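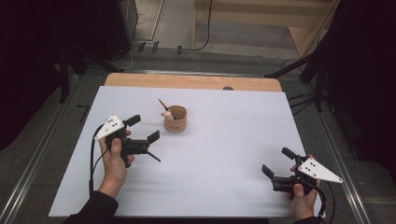

Equipment Planner, Handheld Grippers (11-month contract)

Farnateo is hiring a planner to run the purchasing budget for our tabletop handling group. You will price grippers, cables, stands and spare finger pads, compare quotes, and draw up the order list for next March.

The budget covers 92 line items. Experience with lab or shop purchasing is required – robotics knowledge helps but we can train you. Hours are flexible, up to 70 a month.

Send a resume and one sample budget to Margarida Meireles, Purchasing. Applications are read as they come in.

Posted 2019-04-02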